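How to Pack a Mixed Box for Parcel Shipping

This guide covers packing a single cardboard box with a mix of household goods and food items for shipment by ordinary parcel service. It assumes a box that one person can lift and contents that are not regulated, refrigerated or live. Glassware and electronics need more protection than described here and are covered in the separate guide on fragile goods.

The procedure was written by Reiko Kudo for the packing room at Altthorpe and revised by Sosina Tilahun after the November returns review. It works equally well on a kitchen table.

What you need

A corrugated box in sound condition
Packing tape, 2 inches wide, pressure-sensitive plastic or reinforced
Kraft paper or clean newsprint
Resealable plastic bags, assorted sizes
A tape measure and a scale
A permanent marker
A printed label and a copy of it

Masking tape, cellophane tape and string are not suitable for closing a box. String catches in sorting equipment. Masking tape loses its grip in cold trucks.

Step 1. Choose the box

Lay the items out on a flat surface in the arrangement you expect to use. Measure the length, width and height of the whole group, then add 2 inches to each measurement. The result is the smallest inside dimension you should accept. A box much larger than this will need a lot of fill, and the contents will settle during transport no matter how carefully the fill is placed.

For most mixed boxes under 12 pounds, single-wall corrugated board rated at 200 pounds bursting strength is adequate. The rating is normally printed in a round stamp on one of the bottom flaps. If the stamp is missing, press a thumb firmly into the center of a side panel. Board that creases easily or feels soft has been damp or has been used too many times.

Reused boxes are acceptable if all four bottom flaps are whole and the corners are square. Remove or fully cover every old label and barcode. A leftover barcode can send the parcel to the previous address.

Step 2. Close the bottom

Fold the short flaps in first, then the long flaps. Run one strip of tape along the center seam, extending it at least 3 inches down each end. Add one strip across each of the two edge seams, so that the tape forms an H. Rub the tape down with the side of your hand.

Do not interlock the bottom flaps in place of taping. Interlocked flaps carry the load on their corners and open when the box is dropped flat.

Step 3. Sort the contents

Sort by how each item behaves under pressure, and keep these groups apart until loading.

Dense items: cans, bars of soap, books, full bottles. They go on the bottom.

Firm light items: brushes, empty containers, boxed tea. They go in the middle or along the sides.

Compressible items: sponges, cloths, socks, bagged snacks. They go on top or into gaps. A bag of chips should never be placed where something heavy can slide onto it.

Powders and liquids: flour, sugar, detergent, sauces. These are bagged separately as described in the next step, whatever their weight.

Step 4. Bag anything that can leak

Most damage claims for mixed boxes involve a leak and very little breakage. A retail bag of powder is sealed for the shelf and its seam may open if the bag is squeezed. Place each one in a resealable bag, press out the loose air and close the seal. For liquids, tighten the cap, run a strip of tape around it from cap to neck, and use two bags, one inside the other, with the seals at opposite ends.

Puffed bags need some extra care. A bag sealed with air inside will expand if the parcel travels by air, and a tightly packed one may burst. Leave about a finger's width of space above it.

Keep scented products away from food. Soap and detergent will flavor crackers and tea within a few days, even through a sealed wrapper. If both must travel in one box, put them at opposite ends with a double layer of kraft paper between, or use a second box.
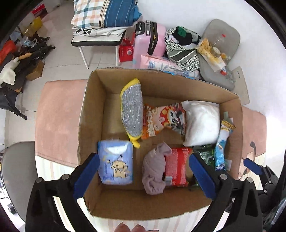
Sponge, snack bag and white bag of powder in an open box.

Step 5. Load the box

Line the bottom with a layer of crumpled paper an inch thick. Place the dense items on it, spread so that the weight is even from side to side. Check the balance by lifting one end slightly, then the other. If one end is clearly heavier, move something. An unbalanced box tips on conveyors and is more likely to be dropped on its heavy corner.

Fill the gaps between dense items with crumpled paper before starting the next layer. The paper should be crumpled loosely enough to spring back when pressed. Tightly balled paper acts like another hard object.

Add the firm light items, then the compressible ones. Stand flat packages on edge along the walls where there is room for them. Soft goods such as cloths can replace paper as fill, provided they are bagged.

Step 6. Test the fill

Fold the top flaps closed without tape and hold them down. Shake the box gently from side to side. If you hear or feel movement, open it and add fill at the sides first, then on top.

The top flaps should meet flat. If they bulge, the box is overfilled and the center seam will be under constant strain — remove something or change to a larger box. If they sink when pressed lightly, add paper until they resist. A sunken top will collapse when other parcels are stacked on it.

Step 7. Add the inside label

Place the copy of the label face up on top of the contents, along with a short list of what is in the box. If the outside label tears off, this sheet is the only way the carrier can find out where the box belongs. The list also speeds up a claim. Write it in plain terms: "3 cans soup, 1 sponge, 1 bag flour" is enough.

Shipments to another country need a customs form as well, and the form must agree with the list. Check food rules for the destination before packing. Meat products, seeds and fresh fruit are commonly refused, and an unlabeled powder is likely to be opened for inspection.

Step 8. Seal, weigh and label

Tape the top with the same H pattern used on the bottom. Weigh the sealed box and round up to the next full pound. Measure the outside dimensions after sealing, not before, and round those up too. Carriers may charge by size when a box is large for its weight.

Attach the label to the largest face, flat, and clear of any seam. Tape over a paper label with clear tape, but leave the barcode uncovered, as glare can prevent it from scanning. If the label is handwritten, use the permanent marker and print in capitals.

Notes for the packing room

Altthorpe outgoing boxes use form 606. Enter the box size, final weight and packer's initials, and put the form in the tray by the scale before the box leaves the bench. Boxes for the Kuipers route go on the lower shelf. Boxes for Riltar go on the upper shelf and are collected at 3:30 p.m. A box sealed after that time waits for the next collection.

Common faults

Bottom seam opens: one strip of tape used, or tape applied to dusty board. Wipe the board and retape with the full H.

Crushed corners: box too large or fill missing from the corners. Refill the corners before the center.

Powder throughout the box: retail bag not placed in a second bag. Discard any open food that was in contact with it.

Returned to sender: old barcode left showing, or label applied across a seam and torn.

Weight surcharge: box weighed before sealing, or weight rounded down. Reweigh on a hard, level surface and correct the form.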